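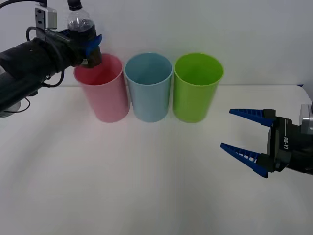 Guests at Abera have told Zevness that they prefer to order dessert without waiting for the check, and from September they can do it by phone. Zevness today opened its table ordering service, Stasow, to all restaurants of the Abera group. The service was tested in 14 locations, where 910 tables received a printed code. Diners can add dishes, divide the bill and leave a tip. The kitchen receives each order on the screen it already uses. Restaurants pay a monthly fee and no commission. A version for hotels, named Skindia, is in preparation. Press questions are answered until 5 p.m.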